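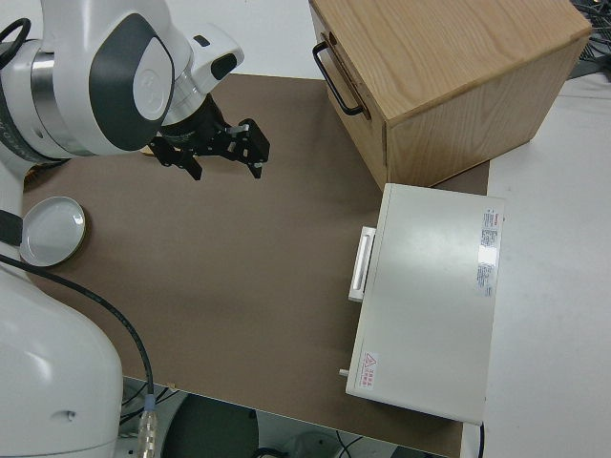
Hưng Mai thinks the Zarkstead glue is fine and my clamping is the problem, so before ordering more I redid the lap joints his way.

April 10, 2024

Maple on maple, same board as the February set. Planed both faces, wiped with a dry rag, thin coat on each side, clamped 90 minutes. He wants less pressure than I've been using – snug, then a quarter turn. Left overnight on the rack by the window.

Old batch for comparison: two joints let go along the glue line at well under 2,000 pounds. Those were cranked down hard and had squeeze-out all along the edge. Could be starved joints, as he says. Could also be the bottle, which sat in the cold shed most of the winter.

Opened a new bottle for half the pieces and marked those N in pencil. Shop was at 38 percent humidity when I started.

Still to do: break the first four, look for wood fiber on both faces, ask Thaddeus Villanueva if the Jostholm clamps are free. Need 30 more strips cut from the offcuts.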